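Chapter 2
Bottles: What the Shape Is For

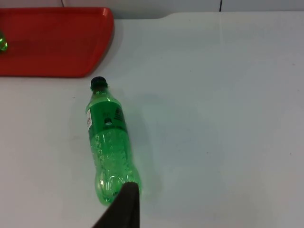

Fig. 2.1 Green plastic soda bottle with a black screw cap, on its side. Note the bumps on the lower body and the petal-shaped base.

Before you read: get a soda bottle. Any brand, any color, empty is fine. Keep it on the desk for the whole chapter. Squeeze it near the neck, then lower down. Where does it give? Write that down, one line is enough.

Most people handle bottles all week and never look at one. So look. Five zones, top to bottom: cap, neck, shoulder, body, base. We use these words from here to the end of the book, so learn them now. (Olley calls the shoulder the "slope" in the older workbook. Same thing.)

Neck first. Narrow, with a thread for the cap. Then it flares out. The shoulder spreads the load when bottles are stacked, and it gives a smooth pour. Look for faint rings there, Fig. 2.1 has them.

Body. The label usually sits on the upper part, and there's a reason for leaving a stretch bare. Bare plastic can be molded. Bumps, grooves, a waist. These give grip, mostly, and some stiffness. A smooth thin wall buckles fast; a textured one holds out longer. Try it with a sheet of paper, flat and then pleated.

Base. Soda pushes outward in every direction, and a flat bottom would bulge and rock. Hence the petals. Turn yours over and feel the hollows between the feet. More on pressure in section 2.3, dont skip it.

Color. Green here, clear elsewhere. Translucent means light gets through but some is lost on the way, so the table under a green bottle can seem to glow. Color also matters for sorting later on, see the Kariuki depot case at the end of the chapter. In January the depot took in up to 1,000 bottles a day and sorted them by hand, at one long table.

Njoroge Ogola ran that table. His notes are quoted in 2.5, short and a bit grumpy, worth reading twice.

Words for this chapter
translucent, shoulder, waist, base, thread, mold, sort

You will need
your bottle
ruler and string
a marker that writes on plastic
the Pedis record sheet, page 26
a bowl of water (section 2.4 only)

Safety: caps off before you squeeze hard. Wipe up spills rigth away.

Section 2.1 starts with the cap. Have it in your hand.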